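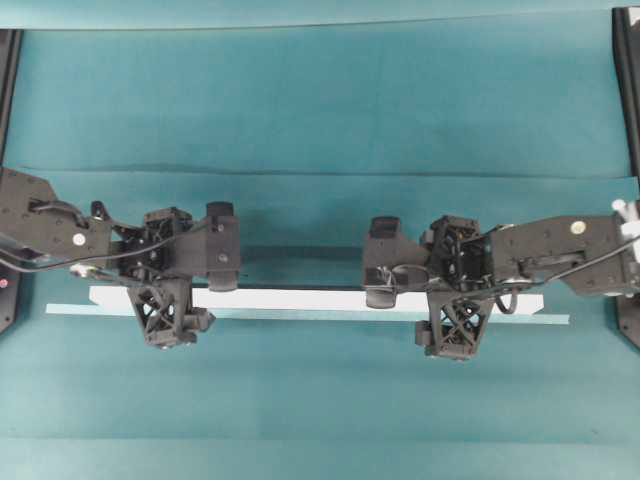

青緑の布を敷いた作業台と、白く細長い板。

糸で綴じるノートの作り方(四つ目綴じ)
2021-02-16 Idlow製本ノート

四つ目綴じ、大好きなんです! 糊も機械も使わず、針と糸だけで紙の束がちゃんと一冊の本になる。最後の結び目を隠した瞬間のうれしさは、何冊作っても薄れません。1月にこのサイトで「糸の通る順番がわからなくなる」というお便りをたくさんいただいたので、今回は順番をていねいに書きました。

用意するもの
本文用の紙 30枚(わたしはHudecの薄口クリーム)
表紙用の紙 2枚
綴じ糸(Kallineの麻糸、中細。1058円の大巻きを買うと当分もちます)
とじ針、目打ち、木づち
30センチの金属定規、カッター、カッターマット
クリップ、厚めの当て紙、鉛筆

紙の大きさは好みでかまいませんが、初めてなら幅14センチの縦長をおすすめします。手のひらにのせやすく、糸も短くてすみます。

紙の目を見る
いきなり切りたい気持ちをぐっとこらえて、まず紙の目を確かめましょう。紙を軽く曲げてみて、すっと素直にしなる向きがあるはずです。そのしなりの筋が背と平行になるように使います。ここが合っているノートは、めくったときの手ざわりが本当に気持ちいい! 逆になっていると、開くたびに紙が突っぱって戻ってきます。表紙の紙も同じように合わせてください。

切りそろえる
定規はしっかり押さえ、カッターは力を入れずに何度か引きます。一度で切ろうとすると刃が寝て、断面が斜めになりがちです。本文を全部そろえたら、机の上でとんとんと背の側をそろえ、表紙ではさみます。そのまま当て紙をかませてクリップで留めておきます。当て紙なしで留めると表紙に跡が残ります(お気に入りの和紙でやってしまい、しばらく立ち直れませんでした)。

穴をあける
背から1センチ内側に、鉛筆で薄く線を引きます。その線の上に穴を4つ。上下の端からそれぞれ1.5センチのところに印をつけ、残りの間を三等分すれば位置が決まります。上から順に、一の穴、二の穴、三の穴、四の穴と呼ぶことにします。
目打ちを印に立て、木づちで真上からたたきます。少し浅いかなというところで一度束を裏返し、裏からも軽く通すと、穴の縁がきれいに仕上がります。下には必ずカッターマットか、いらない雑誌を敷いてください。

糸の長さ
ノートの縦の長さの六倍ほど切っておけば、厚みのある束でも安心です。足りなくなって途中で継ぐのはなかなか面倒なので、ここは気前よくいきましょう。麻糸は毛羽立ちやすく、蜜ろうを軽くこすりつけておくと通りがぐっとよくなります。

綴じる
1. 束の背を少し開き、中ほどの紙の間から針を入れて、二の穴の表へ出します。糸端は紙の間に数センチ残しておきます。
2. 糸を背に回して裏へ行き、もう一度二の穴を裏から表へ通します。背に糸がかかりました。
3. 三の穴に表から裏へ通し、背に回して、もう一度表から裏へ。
4. 四の穴に裏から表へ通し、背に回して、もう一度裏から表へ。続けて下の端に糸を回し、さらにもう一度裏から表へ通します。
5. ここから折り返し。三の穴に表から裏へ、二の穴に裏から表へ。空いていた区間が埋まっていきます。
6. 一の穴に表から裏へ通し、背に回してもう一度、上の端に回してもう一度。どちらも表から裏へです。
7. 最後に裏側を渡って、二の穴を裏から表へ。これで表も裏も糸が一直線につながりました!

糸は一針ごとに引き締めます。引く向きは背と平行に。紙に対して垂直に強く引くと穴が裂けてしまうので、薄い紙のときは特にゆっくりと。同じ穴を何度も通るため、後半は針がきつくなってきます。先に通した糸を刺さないよう、針先で穴の縁を探りながら進めてください。

糸の始末
二の穴のきわで、かかっている糸の下に針をくぐらせ、できた輪に通して引き締めます。結び目が小さくまとまったら、針をもう一度二の穴に入れ、裏へ抜いて、糸をきわで切ります。結び目は針のおしりで穴の中に押し込んでしまいましょう。はじめに紙の間に残した糸端も、はみ出さない長さに切っておきます。

うまくいかないとき
糸がゆるむ:始めの糸端が動いていることが多いです。最初の二針を引く間だけ、背を指でしっかりはさんでみてください。
穴がずれる:クリップを外すのが早すぎたのかもしれません。わたしは綴じ終わるまで、小口側のクリップをつけたままにしています。
開きにくい:表紙を綴じ目のすぐ外側で一度折り、定規の角で筋をつけておくとよく開きます。

慣れてきたら、同じ穴の位置のまま糸の色を変えてみてください。Clulterauの藍の糸に生成りの表紙を合わせた一冊は、いま台所でレシピ帳になっています。角にもうひとつずつ穴を足す康熙綴じも楽しいですよ。手順はほとんど同じで、角の穴に寄り道する分だけ糸を長めに切っておきます。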